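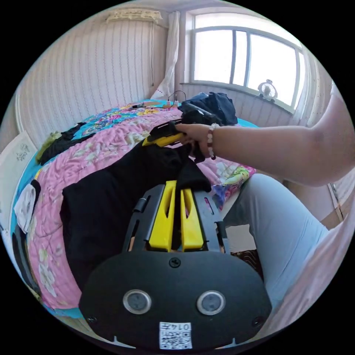

Listine: good practice for two-handed garment recordings

Maintained by Florencia Orellana and Gianni Ferraro. Last revision: January.

This card gives the rules which every episode in the Listine set should follow. The set has 675 episodes of handling clothes on beds, recorded in homes with 2 hand-held grippers, one for each hand. Please read it before you record, and also before you train on the data.

Words used
"Must" is a rule. An episode which breaks it is removed. "Should" is advice, and the reviewer decides.

Before recording
The operator must agree in writing, and so must every adult who lives in the home. Letters, screens with messages and family photos must be put away. Other clothes may stay on the bed, we want ordinary rooms. Do not make the room more tidy than it usually is.

Holding the garment
Take the fabric near an edge or a corner. The fingers should close fully before the arm moves. Do not help with the free fingers of your hand, as the robot does not have them.
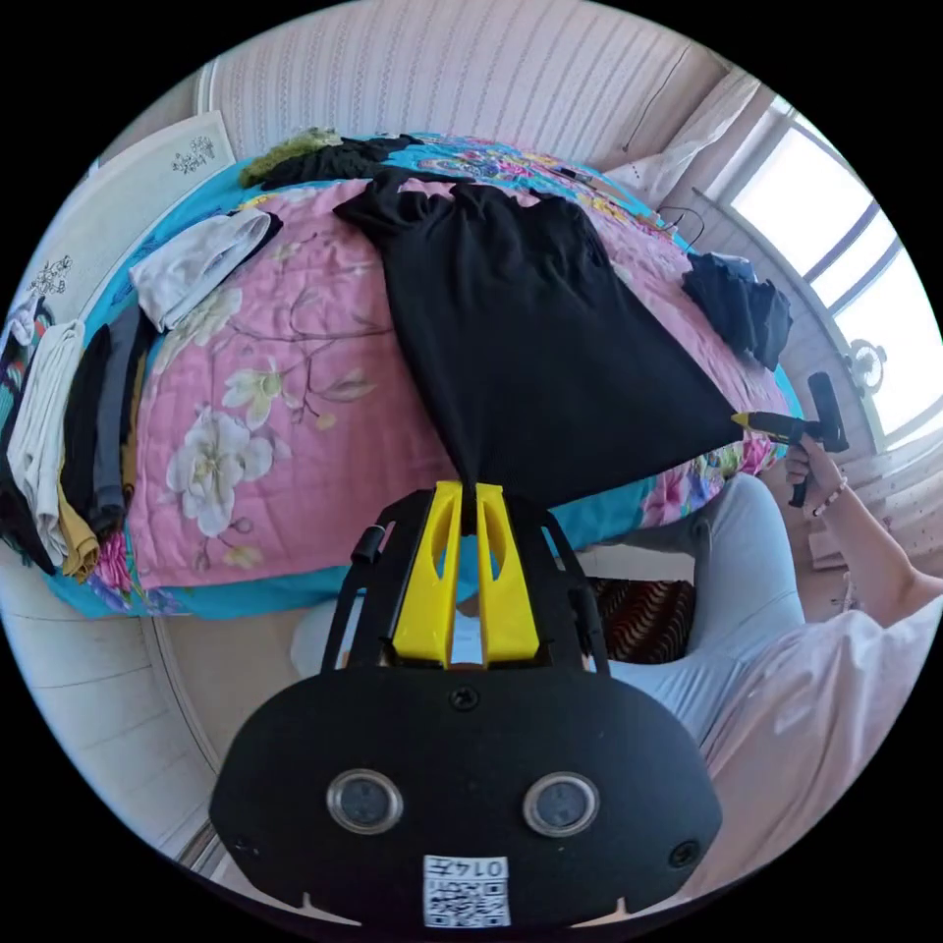
Fig. 1. Narrow end of a black garment held between the yellow fingers.

The label on the gripper body must stay uncovered. Sleeves should not hang over the lenses. Bracelets and watches are permitted if they do not touch the tool.

Length and pauses
An episode must not be longer than 20 minutes. If the garment falls, continue. Do not cut the fall out, it is useful for us. A pause in the middle is permitted, but both tools must stay in the hands. 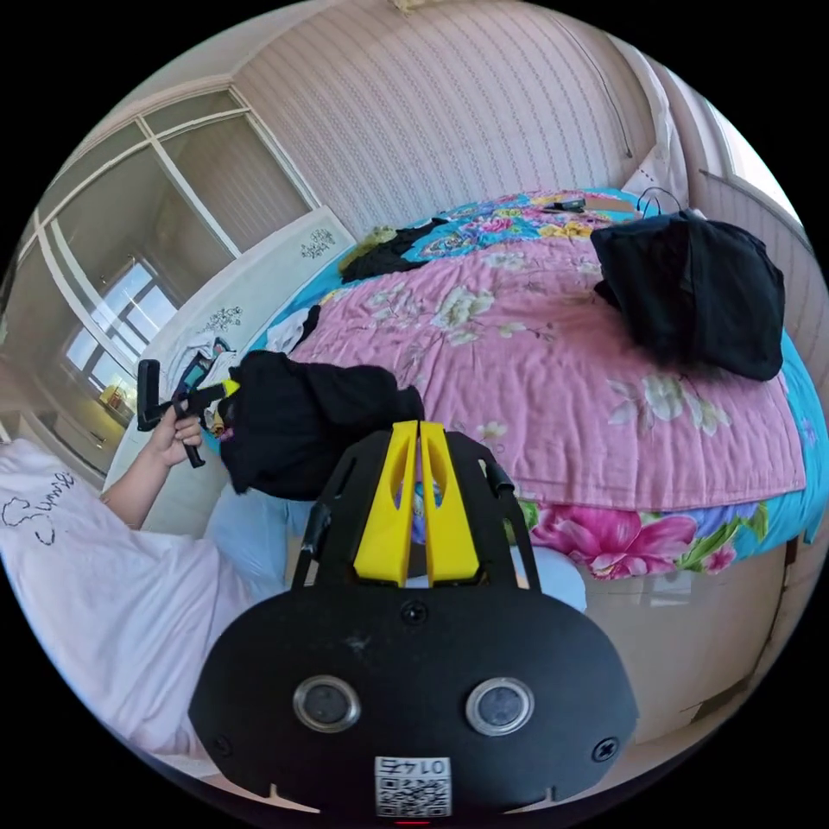
Fig. 2. Black clothing in a pile on the quilt, before the fingers.

Review
Each episode is checked by 2 persons, and the operator can not be one of them. When they disagree, Milagros Cuesta decides. The reason for removal is written in the field "note", in full words.

Known limits
Dark clothes on a patterned quilt are difficult for our segmentation. Scores on these episodes should be reported separately.

Questions about consent go to Brock Hiebert. He does not read messages on Sunday.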